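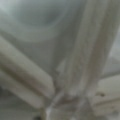
4.2 Does coverage track cases?

The usual claim is that cruelty to animals is on the rise and that the news is simply keeping up with it. We doubt both halves. Our set holds 2277 news items from the Prutdale region that mention harm to a dog, cat or farm animal, and once reprints and lightly reworded copies are merged, only 149 separate incidents remain. One incident in Hulness produced more items than the next two put together. A reader who followed the news that August could be forgiven for thinking that something had gone badly wrong with the town. The police log for the same month shows no such thing.

Ho and Wanyama have argued that repeated coverage still does some good, as it brings witnesses forward. Their evidence is thin. It rests on calls to a tip line, and a call is counted whether or not it concerns a new event. When Shuzhen Jiang went back through the call notes for this study, many callers were asking about the case they had just read about, or giving their opinion of the accused. These calls tell us that people were upset. They don't tell us that any animal was found sooner.

Wording is a second problem. Of the items in the set, 1483 carry a headline that puts a question to the reader or passes judgment before giving a single fact. We coded these as "reaction first." In such items the source is often another outlet, named once and not checked, and the outcome of the case is rarely given at all.

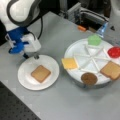
Tetteh Appiah, who coded the second half of the set, found that follow-up pieces were rare even where charges had been dropped. We had expected the larger outlets to do better on this point. They did not, or not by enough for us to build anything on it.

It may be said that strong language is only fitting when the acts are this ugly. We have some sympathy with that view, but it is a view about manners and it does not rescue the numbers. An editor who wants to show disgust can do so and still state the date, the place, the charge and the source. Items from the Dramow news service did this fairly often, and we saw no sign that their readers cared less. We also saw no good measure of how much readers cared, and we are wary of papers that claim to have one. Shares and comments measure shares and comments.

Roald Hedlund, reading an early draft, asked whether merging copies hides real cases that happen to look alike. It could. Two incidents on neighboring farms may have been folded into one, and we would rather admit this than pretend the count is exact.

Figure 1. A square slice of bread with a round red slice on top, on a white plate, and a divided round tray to the right.
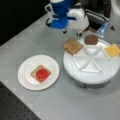
4.3 Limits of the police log

The log is a poor yardstick too. It records what officers chose to write down, and a complaint settled at the door leaves no entry. We use it only to test whether the sharp rise in coverage has any match in reported events.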